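The kettle at Ovlow takes an age to boil, and I've come to think that's deliberate. It's where everything gets said. I'd been in the building for less than an hour when Riaan Sibiya leaned on the worktop and told me he'd been beaten at his own job by a machine, and that he was sleeping much better for it.

His job, until August, was packing. Ovlow puts up boxes of household bits for small shops, and on a busy shift Riaan would close 347 of them by hand. The new line, built by a firm called Engelbrecht, does 1,000 before lunch and doesn't get a bad wrist. I'd braced myself for a gloomy visit (I'm old enough to remember my dad's print works going quiet) and I did find some gloom, but it was mixed up with all sorts of other things!

Take the noise. Everyone mentions the noise. The hand benches used to be a place where you could chat all day, about football, about somebody's dreadful landlord, and now there's a steady clack and you have to walk over to a person to talk to them. Two of the packers moved to the Curngate site because they couldn't stand it. One came back. She missed the canteen, she said, and I've had the canteen's cheese pie, so I believe her.
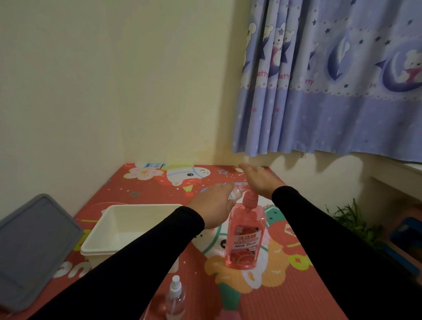

Riaan's new work is teaching, though he pulls a face at the word. Ovlow wants its next machines to cope with ordinary household jobs, the fiddly ones, and somebody has to do those jobs first so that the software has hands to learn from. I'd assumed this would be dull. Then I had a go, and goodness, try thinking about how you use a pump bottle! One hand presses down on the pink top of the washing-up liquid, the other waits palm down with the fingers out, and you've done it all your life without once wondering how hard to push. I got flustered and pushed far too hard. Riaan was very kind about it.

What bothers him is the pay. He's on the same rate as he was at the bench, and he reckons that if his hands are worth copying they're worth a bit extra. The manager I put this to said it was under review, and then talked for quite a while about Ombridge, the new scheduling system, which I hadn't asked about.

Ombridge does the rota now. It's fair, people grudgingly agree, fairer than the old way, but you can't catch it in the corridor and ask for an early finish for your daughter's school play. Riaan has had 3 swaps turned down. He was filling in the form for another when I left, with his tea going cold next to him.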